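Search this site Search Go

Print this page | E-mail this item

MEMBER BULLETIN: FUEL AND FREIGHT

Rationing order at the Duvthorpe terminal: what it means for fleet accounts

The loading rack at the Duvthorpe terminal has been under an allocation order since the start of December. The order was issued by the terminal operator, Fadar, after the marine berth was taken out of service for pile repairs. Product now reaches the terminal by rail only. Rail receipts do not cover normal rack demand, and the difference is being made up by limiting what each account may lift.

Members have asked how the limits are calculated, which products are affected, and what happens to volume that is not lifted. The answers below are drawn from the operator's notice to account holders and from the revised rack procedures attached to it.

How the limit is set

Each account has a base volume. For accounts with a full year of lifting history, the base volume is the daily average for the same month of the previous year. For accounts with less than a full year, the base volume is the daily average since the account was opened, leaving out the first month. The allocation is a percentage of the base volume, and the percentage is posted by product on the rack portal each evening for the next day.

At the time of writing, on-road diesel is posted at 50 percent. Regular gasoline is not under allocation. Premium gasoline is available only to branded accounts. Heating oil is handled under a separate schedule, and members who lift it should read that schedule in full, as the base volume is worked out on degree days and does not follow the method given here.

Unused allocation carries over for 2 days and then lapses. It cannot be sold or moved to another account, including an account held by the same parent company. A lift that would take an account over its limit is stopped at the card reader before the meter opens. The driver is not given a partial load, so dispatchers should check the remaining balance before a truck is sent.
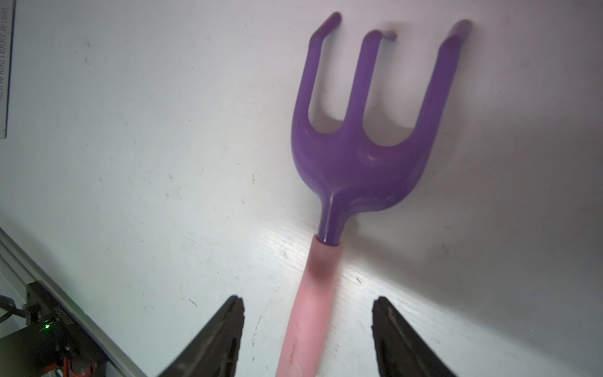 Loading hours and queue rules

The rack is open from 4 a.m. to 10 p.m. The overnight window has been withdrawn to allow rail unloading, which uses the same vapor recovery unit. Trucks that have badged in by 10 p.m. will be loaded. Trucks waiting on the access road at that time will not, and they may not park there overnight.

Arrivals are now by appointment. Slots are released on the portal 7 days ahead and can be changed up to four hours before the start time. A truck that arrives more than thirty minutes late loses its slot and joins the standby lane. Standby trucks are called forward when a lane is open and no booked truck is on site. There is no fee for a missed slot at present, but the procedures allow the operator to introduce one with notice.

Drivers should carry a current terminal card and proof of the last load carried in each compartment. The second item was checked only now and then before December. It is now checked on every visit, and trucks without it are being sent away. Switch loading from gasoline to diesel requires the compartment to be drained and signed off by the carrier before arrival. The terminal does not have drain-down space while the rail hoses are laid out.

Rail supply

Unit trains are being brought in by Fustix under a short-term contract with the operator. Each train is 50 cars. The unloading spur at Duvthorpe does not hold a full train, so the cars are cut and spotted in sections, with an air test between moves. This is the main limit on throughput. A train that arrives on time and is unloaded without a fault clears the spur inside a day. A brake fault or a frozen bottom valve on one car holds up every car behind it.

The notice does not commit to a train schedule, and members should not plan on one. Arrival estimates are posted on the portal as they are received from the railroad. In the first weeks of the order the estimates moved often, in both directions, and the posted diesel percentage moved with them.
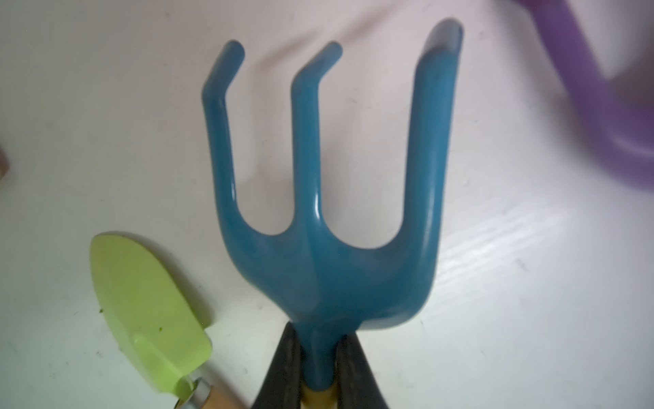

Berth repairs

The work at the marine berth is being carried out by Ammann. The original inspection found section loss on the steel piles under the loading platform, mostly in the splash zone. The repair method is to clean each pile, fit a jacket, and fill the space with grout. Work is possible only when wave height is within the diving limit, and the contract allows for weather days.

When the structural work is finished, the berth must be load tested and the cargo hoses and loading arms must be pressure tested. The port authority then has to reissue the operating permit. The operator has not given a date for the first vessel. It has said that the allocation order will stay in place until a cargo has been discharged and the product has passed tank testing. The end of construction and the end of the order will therefore fall at different times, and members with fixed-price customers should allow for the gap.

Contract and billing points

Most rack supply contracts contain an allocation clause. Under the usual wording, the supplier may reduce deliveries in proportion across its customers and is not in breach while it does so. The buyer's minimum volume is normally reduced by the same share, but this is not automatic in every form. Older contracts may require the buyer to give written notice. Members should check the clause and, where notice is needed, send it now. 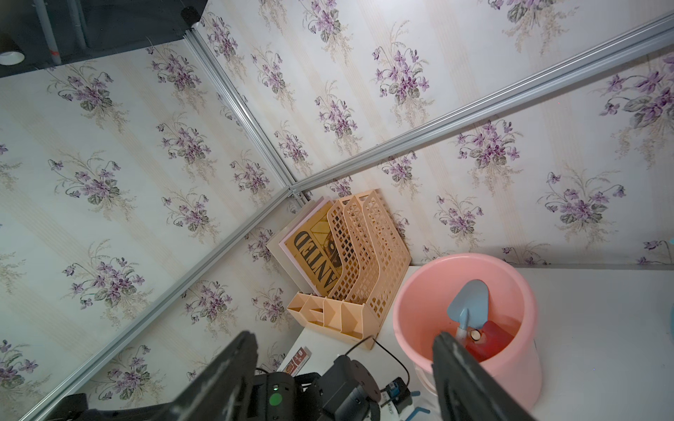
Freight is the other item to check. Members who replace Duvthorpe volume with product from another terminal will pay the longer haul. Where the delivered price is tied to a named loading point, the added miles may not be recoverable from the customer without an amendment. A 300-mile round trip also uses most of a driver's legal hours, so the same truck and driver will usually complete one load where two were possible before. Carriers have begun to quote such hauls by the hour, with waiting time at the rack charged from the appointment time.

State and federal tax on product lifted in one state and delivered in another should be reported on the schedules for the state of destination. Bills of lading must show the true destination at the time of loading. If a load is diverted after it leaves the rack, obtain a diversion number before the truck crosses the state line and write it on the bill.

Questions about an account's base volume should go to the terminal's customer desk through the portal. Disputes must be filed within the billing month in which the figure was used.

Print this page | E-mail this item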